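Display assembly helpers wanted – counter racks, Stitcombe unit

Posted 2020-05-06 by Menaka Seneviratne, Plusier

We need people for the bench. Short contract, indoor work, sitting or standing as you like. Start as soon as you can. Sorry for the rushed ad, the last one expired before I got to it.

What we do: Plusier puts together small countertop displays for gift shops, pharmacies, garden centers, a couple of museum stores. Spinner racks for keyrings and cards mostly, some earring stands. Parts come in flat or bundled from Drukico, we assemble, check, wipe down, pack, send out. Current order is 3,000 racks, a good part of it going by sea to a chain in Colombo, so the packing has to be right and not just nearly right.

The work is at a table. Wood top, nothing fancy, gets scuffed from bases being turned on it all day and we dont mind that. Please do not cover it with newspaper, ink comes off on the wire. A clean cloth is fine.

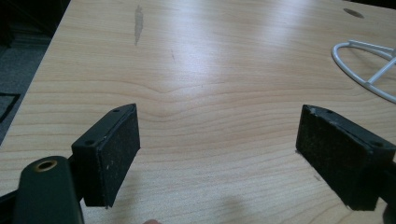
You do not need to have done this before. Most of our bench people came from cafes or shops or school. You do need decent hands and patience, and you need to be OK doing the same thing many times over. If you get bored in an hour this is not the job, no hard feelings.

Hours: mornings or afternoons, pick one and stick with it. Full days possible once you've settled in. Break is 20 minutes, paid. Kettle and fridge on site, bring your own mug.

Pay: hourly, paid every second week. I will tell you the rate on the phone, it depends on the shift. Same rate for everyone on the same shift.

What you'd be doing, more or less in this order:

1. Open a bundle and lay the parts out. Anything bent or chipped goes in the reject crate, don't try to bend it back.

2. Base down first, flat on the table. Press on it and see if it rocks. A base that rocks is a reject, even a little bit.

3. Center rod in, straight up. Look at it from 2 sides before you go on. A leaning rod looks fine bare and terrible once its full of keyrings.

4. Tiers on. Lower one then upper one, arms fanned out evenly. The white wire ones show every fingerprint so gloves or clean hands, your choice.

5. Spin test. Give it a slow turn, one hand near the base. It should go around without scraping or wobbling. Then run a finger along the ends of the hooks for burrs. 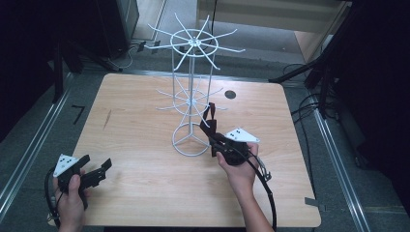 6. Take it back down, wipe, bag the small parts, box it. Yes we build them and take them apart again. Customers were getting racks with the wrong arms in February and we are not doing that again.

7. Initial the label. Your own initials please, so that I can come and ask you about it.

Who we're looking for

Bench assemblers, several. Also one packer who can lift full cartons and one person to keep the parts shelves in order, which is more of a memory job than people expect. Say in your message which you want, or say any.

Good to have: neat handwriting, own steel toe shoes (packer only), some experience with retail displays or shelf stocking. If you have set up a shop counter yourself we would love to hear what annoyed you about the stands, really.

Must have: right to work, able to get to Stitcombe on your own. Bus 494 stops at the end of the road but it is not frequent so check it first. Free parking in back, don't use the bakery's side.

Trial session

Everybody does a short paid trial before we agree anything. You build a few racks at your own speed. I'm looking at whether the tiers sit level and if you check your own work, speed comes later. Long sleeves are a nuisance around the hooks so roll them up or wear something short. No dangling bracelets. Hair tied back if it's long.

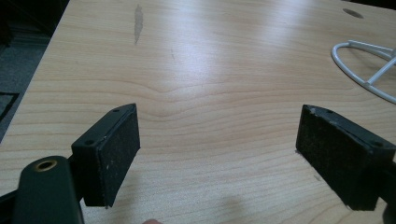

Photo: Plusier, Stitcombe

Space between benches is set wide and will stay that way. One person per table. Wash hands when you come in and after break. If you feel ill stay home and text me, you won't lose your place.

How to apply

Send a few lines through the contact form on this page, put RACKS in the subject. No cover letter. Tell me:

your name and a phone number that you answer
mornings or afternoons
bench, packing or shelves
when you could start
anything you can't do or would rather not do (lifting, standing, whatever)

A resume is fine if you have one handy, not required. I read them in the evening so give it a day or two. If you applied in February and didn't hear back please send it again, we changed the form and some messages got lost, my fault.

Students welcome if you can commit to the full run. Agencies please don't call.

Menaka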